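机器人社课程项目分享:讲稿

(开场前确认投影、翻页器。视频先不放,放到第三部分。)

一、先说我们是谁

大家下午好。我是 Ruba Zein,今天代表 Fuvilano 小组来讲。组里一共四个人:Bilal Majali 做机械和布线,Rima Majali 做数据,Kibet Lema 写训练和部署的代码,我负责排时间、写记录,后来也做了不少示教。指导老师是 Rania Qudah,她坐在第二排,有些问题我答不上来会请她答。

Bilal 和 Rima 是兄妹,每年都有人问,先说了。

我们这个项目是选修课的结课项目,课名叫“机械臂操作实践”,一学期,每周两次课,实验室晚上开到九点半。题目自选,要求只有一条:机械臂要能在没有人遥控的情况下完成一件桌面上的事。别的组有做叠杯子的,有做按颜色分积木的。我们选的是收拾随身物品,就是把人从口袋里、身上拿下来的东西放到该放的地方。

选这个题目的原因比较普通。Kibet 宿舍的桌子很乱,第一次开会是在他宿舍开的,桌上有钥匙、耳机、手套、一条围巾。大家说那就做这个。

(翻页)

二、任务怎么定的

一开始定得太大。最早的方案写的是“整理桌面”,Rania 老师看完之后批了两个字:太宽。她让我们写清楚三件事:有哪些物品,放到哪里,什么算完成。

改了几次以后,定下来的是这样。物品分两类,硬的和软的。硬的有钥匙、眼镜盒、卡包。软的有手套、皮带、围巾。每次桌上只放一件,机械臂把它夹起来,放进右边的托盘,松开,退回起始位置。物品整个在托盘里算完成,一半搭在外面不算。

限制“每次一件”这个决定当时有争论。Bilal 觉得太简单,展示的时候不好看。现在回头看,一件就已经够我们忙一个学期了。后来围巾也删掉了,它太长,经常缠在夹爪上,有一次绕到了腕部的线上,Bilal 拆了一个晚上。

所以如果在座有低年级的同学准备选这门课,我的建议是题目写完以后再砍一半。

(翻页)

三、设备和安装

机械臂是课程统一发的,两指夹爪,手指上我们自己加了一层软垫。相机在腕部装了一个。固定相机的支架是 Bilal 自己画自己打印的,我们内部叫它 Pridance,是他文件夹的名字,没有含义。支架改了好几版。前几版的问题是相机离夹爪太近,夹爪合拢的时候物品基本看不见,只能看到手指。后来往后退、往上抬,角度向下压了一点。

这里有个经验:相机位置一旦定了,就不要再动。我们在三月动过一次,理由是新角度看得更清楚。动完以后之前录的数据全部对不上,模型一运行就往偏的地方去。Rima 花了一个周末去判断旧数据能不能救,结论是不能,只好重录。从那以后支架的螺丝都点了螺丝胶,旁边贴了一张纸条,写着“动之前先问 Rima”。

线也要注意。腕部相机的线要留够余量,手臂转到最远的位置时不能绷住。我们用理线带绑了两处,中间留一个弯。

(放第一段视频,四十秒。不用解说,放完再讲。)

四、数据怎么录

录数据就是人拿着主动臂做动作,从动臂跟着做,同时记录画面和关节位置。一次动作叫一条。我们最后用来训练的一共是 900 条,硬的物品和软的物品各占一半。

流程是两个人一组。一个人示教,一个人摆物品、按开始和结束、写记录。记录表上有日期、示教人、物品、摆放位置、是否成功、备注。备注这一栏看起来不重要,后来查问题基本靠它。

摆放位置我们在桌面上用坐标纸对过,分成若干格,每一格都要录到。角度也要变。刚开始我们摆得太整齐,眼镜盒总是横着的,模型学完以后只会夹横着的眼镜盒。

示教的人要换。每个人的习惯不一样,Bilal 动作快,我动作慢,Rima 喜欢在物品上方停一下再下去。混在一起训练的时候,模型有时候会在半空停很久,我们怀疑是学了 Rima 的停顿。这个没有做严格的对比,所以只能说是怀疑。后来约定了统一做法:不停顿,靠近物品时放慢,夹住以后再抬高。

坏数据要当场删,或者当场标记。别想着晚上回去再挑,晚上回去谁也不记得哪条是坏的。

(翻页。这一页是记录表截图,让大家看几秒。)

五、训练和第一次运行

这部分是 Kibet 做的,他今天有考试来不了,我照他写的讲,细节大家可以课后在群里问他。

模型用的是课程仓库里提供的模仿学习代码,我们没有改网络结构,只改了读数据的部分和图像裁剪。输入是腕部图像和关节位置,输出是接下来一小段动作。训练在实验室的机器上跑,晚上开始,第二天早上看结果。

第一次运行的情况是:手臂动了,向下走了,夹了一下空气,然后把空气放进了托盘,退回起始位置。动作非常完整。

问题出在图像的时间和关节的时间没对齐,差了一点,静止时看不出来,一动就偏。Kibet 写了一个小脚本,把每一条的画面和关节曲线放在一起看,脚本叫 Haddadin,仓库里有,欢迎用。对齐之后硬的物品很快就有进展了,卡包是最早能稳定完成的。钥匙差一些,钥匙薄,夹爪容易从上面滑过去,我们加了一个钥匙扣以后好很多。有人会说这是作弊,我们在报告里写明了。

(喝水。看时间,到这里应该用了一半多一点。)

六、软的物品

这是我们花时间最多的部分,也是我觉得最值得讲的。

硬的物品放在桌上,换个位置换个角度,它还是那个形状。软的物品每次放下去形状都不同。手套还好,摊开和团起来,大致就这几种。皮带麻烦得多。 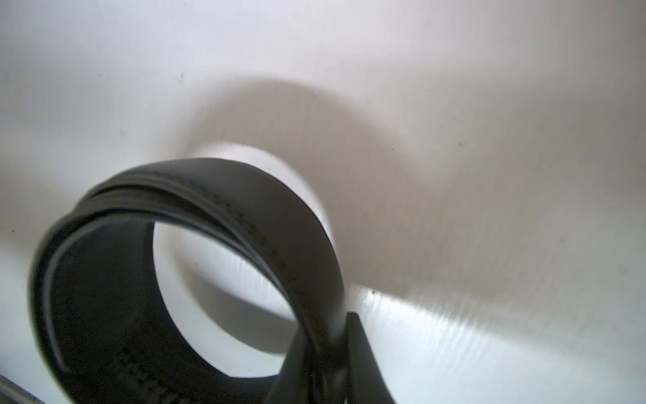
皮带的任务在组里代号 Cimcombe,单独建了一个数据文件夹。我们为它讨论最多的是夹哪里。人拿皮带一般不用想,机械臂要有一个固定的规则,示教的人才能做得一致。卷成一圈立在台面上的时候,带子会自己交叠,尾端压过圈的那一处是两层叠着的,夹爪合上去可能夹到一层,也可能夹到两层,夹到的层数不一样,提起来以后的样子也不一样。我们试过夹交叠处,后来改成夹圈的上沿。上沿离台面高,夹爪下去不会碰到台面,边上那一排缝线在腕部画面里也看得见,示教时我让大家拿它当参照,手指跨在带子两侧,缝线朝哪边就顺着哪边转手腕。另外要说影子。黑色皮带放在白色台面上,按理说对比很明显,我们一开始觉得这是最容易看清的组合。可是灯一打,后面的影子比皮带圈本身还大,轮廓也是弯的,跟着皮带走。台面又有点反光,右下方那一片拉丝的亮纹,换个灯的位置就跑到别处去。早期的模型有几次直接朝影子去了,在皮带后面合上夹爪。

我们处理影子的办法有两个。一个是录数据的时候变换灯的位置,台灯移到左边录一批,移到右边录一批,再关掉台灯只留顶灯录一批。另一个是训练时对图像的亮度做随机变化。两个一起用之后,朝影子去的情况少了很多,没有完全消失。哪一个贡献更大,我们没有分开测,时间不够。

还有人问过为什么不换一块不反光的台面。考虑过。验收是在教室的台面上做,自己换了台面,到时候还要换回来,所以没有换。

手套的部分简单说。手套夹起来容易,放下去难,手指部分常常搭在托盘边上。我们把托盘上方的松手点往里移了一点,又在示教时加了一个向下送的动作,基本解决。

(放第二段视频。皮带的那一条,注意音量,里面有人喊了一声。)

七、验收结果

验收的规则是老师定的:每种物品连续做 11 次,位置由老师摆,我们不能碰。

卡包和眼镜盒全部完成。钥匙失败 2 次,都是滑掉。手套失败 2 次,一次搭边,一次夹起来以后半路掉了。皮带最差,过了半数,具体每一次的情况写在报告附录里。皮带失败的原因主要是提起来以后圈散开,尾巴拖在托盘外面。按我们自己的规则,这不算完成,老师问要不要放宽,我们商量了一下没有放宽。

(这里不要讲太久,有人会追问皮带,留到提问。)

八、如果重做一次

第一,相机支架先定死再录数据。前面讲过了。

第二,每周固定一个晚上只做测试,不录数据也不改代码。我们前半学期一直在录,录了很多之后才发现时间没对齐。早一点跑一次,哪怕模型很差,问题也会早一点出来。

第三,软的物品应该单独写一份示教规范,带图,贴在桌边。我们是口头讲的,每个人理解的“上沿”不完全一样,这一点在回放数据时能看出来。

第四,备份。Rima 让我一定要说。硬盘坏过一次,幸好前一天她拷过。

下一步,Bilal 和 Rima 会接着做皮带,想试试先把圈压平再夹。Kibet 想加一个固定在桌子上方的相机,看看托盘那一侧的情况。我下学期去实习,记录表的模板已经交给 Rima 了。

九、提问准备

可能问到的几个:

一条数据多长?硬的十几秒,软的长一些,手套放下的时候最费时间。

能不能换一条皮带?换过浅色的,没有单独录数据,效果不好,没有写进正式结果。

没有学过编程能不能选这门课?可以,组里要有一个人会。

数据公不公开?课程内部可以拷,找 Rima。

设备能不能课后借?要问 Rania 老师,登记表在实验室门口。

(最后一页放仓库地址和群二维码,停在这一页直到提问结束。托盘和夹爪手指放在讲台左边,想看的同学可以过来看,别拧支架的螺丝。)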